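From: Kwabena Osei
To: Plemine household list
Date: 28 April 2020
Subject: Re: [plemine] Washing old mixed fabrics, and the spring swap

Dear all,

Thank you for the many replies to my first letter. I answer the one from Akolgo first, because it has the most questions in it.

Akolgo wrote:
> I have a cotton dress from my aunt with lace sewn on at the neck.
> The last time I washed it the lace went smaller than the cloth and
> now it pulls. Is it spoiled? Also you wrote in March that vinegar
> keeps the blue in. My sister says this is an old story and does
> nothing. Who is right?
>
> And is the swap still on?

I do not think the dress is spoiled. Cotton lace can shrink more than the cloth it is sewn to, and then you get this small pulling along the seam. Put the dress in cool water until it is wet all through, lay it on a towel, and stretch the lace very gently with the fingers, a little at a time. Pin it if you have pins that do not rust. Leave it flat until it is dry. If it still pulls after this, the only way is to open the seam and sew the lace on again with a looser stitch. I have done it two times and it took me one evening each.

About the vinegar, your sister is right and I was wrong. I had it from my mother and I never tested it. After her remark I washed two pieces cut from the same old blue shirt, one with vinegar in the last rinse and one without, and I could not tell them apart. Please cross out that line if you have printed my letter. What helps is to turn the thing inside out, use cool water and keep it out of strong sun.
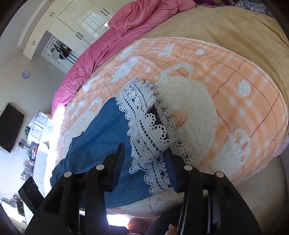
CARE OF CLOTHES: lace, blue cloth, plush

Brenis asked if it is safe to dry a blue garment on top of a light blanket. I would not do it. New blue cloth can leave colour on what is under it for several washes, and plush is very difficult to clean again. Put an old white towel between, and look at the towel when you lift the garment. If there is blue on it, wash that garment alone next time also.

For the plush itself: low spin, no softener, and shake it well before hanging. I used softener on mine for years and the pile became flat and a little greasy. It took 5 washes with plain soap to come back. Do not iron it, even through a cloth.

For ironing lace, put it face down on something soft and press, do not push. I keep a folded flannel for this. The point of the iron likes to go into the holes, so I use the wide end.

SWAP

The hall at Nindon is closed and they cannot give me a new date. I prefer to wait and not to ask everybody to post parcels. If you have already put things aside, please keep them folded with paper between, in a box that is not in the kitchen. I have 9 names for tables until now, and these places stay reserved. You do not need to write to me again.

One more small thing. The list archive began in 2000 and the oldest letters have lost their accents and some of their line ends. If anyone has kept good copies of the letters on starch, I would be glad to receive them.

With kind regards,
Kwabena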